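Dark walls, week whatever

August 18, 2026

Quick one tonight, have to be up early. Still going back and forth on the bedroom. Everyone I ask has an opinion about brown walls and the opinion is mostly no. I want brown walls. Proper dark brown, all four, not one "feature wall" and then magnolia everywhere else.
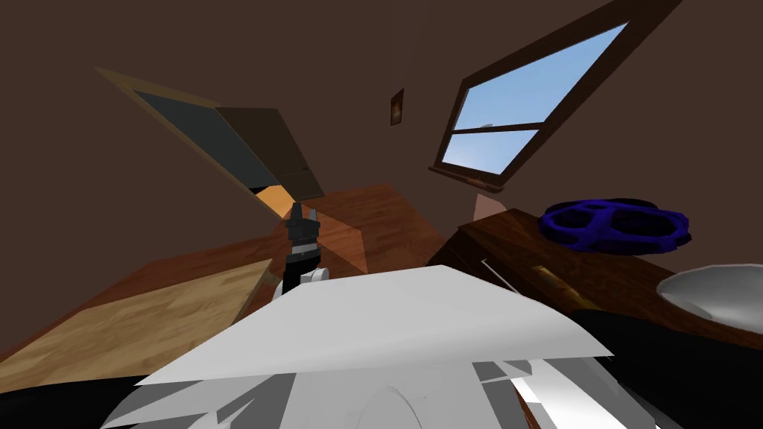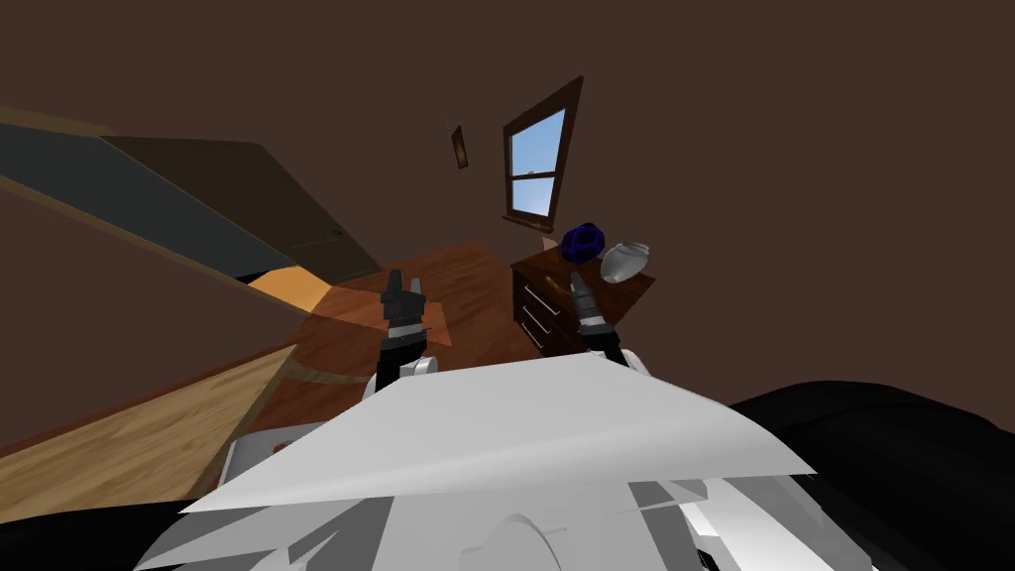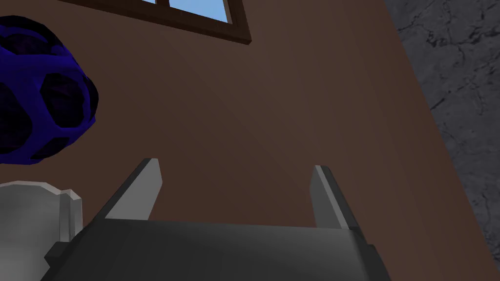 The brown bedroom. First one has the window and the plank floor.

Anyway. Paint. Bought 2 sample pots from Witico on Saturday's money (birthday money, don't judge) and put big squares up by the closet. One dried nearly purple. The other is close but goes flat and sort of muddy after dinner when the overhead light is on. Morning it's lovely. So is it the paint or is it the bulb?? Muthoni Kioko says bulb. She did her whole hallway in something called Prastitz, a kind of tobacco color, and it looked awful until she swapped the bulbs for warmer ones. Now it's the nicest bit of her apartment. She came over in April when I was first going on about all this and told me to just get on with it. Did not get on with it.

Things I've learned so far, in no order:

Dark paint shows every bump. Every one. I filled the wall over the bed, sanded it, felt very pleased, then painted a test strip and it looked like the moon. Filled it again. Sanding dust in my socks, in the kettle, somehow in the fridge.

Primer. Get the tinted kind. I did one patch over plain white and needed coat after coat, and teh edge where the roller stopped still shows if you stand by the door.

Don't trust the little card. The card is a lie. Paint a square as big as a pizza box and leave it up for a few days.

Ceiling, no idea. Same brown? Cream? Went looking online for an answer and read a thread with some 4000 replies, or well, I read maybe the first page, and people were getting really nasty about ceilings. Leaning cream. Mom says white, mom always says white.

Then the floor. Carpet's coming up either way. There are boards under it, I pulled back the corner behind the dresser and had a look, and they're a bit orange with paint blobs on them but they seem sound. Sander rental is by the day and the place shuts at 2 on the day I'm free, so that needs planning. A rug too at some point. I like one from Chareonsuk, rust with a thin stripe, but it's 13 weeks to ship and I'm not sure I love it 13 weeks' worth.

Curtains: haven't even started. Linen? The Pumavix ones everybody has are ok but they're definately too short for my window and I'm not hemming anything backwards.

Going to buy two warm bulbs tomorrow and look at the muddy square again after dinner. If it still looks muddy I'll try one shade redder. Muthoni has offered me her rollers, which I said yes to before remembering she's never washed a roller in her life.

Bed now. Will post the squares once I've decided which one I hate less.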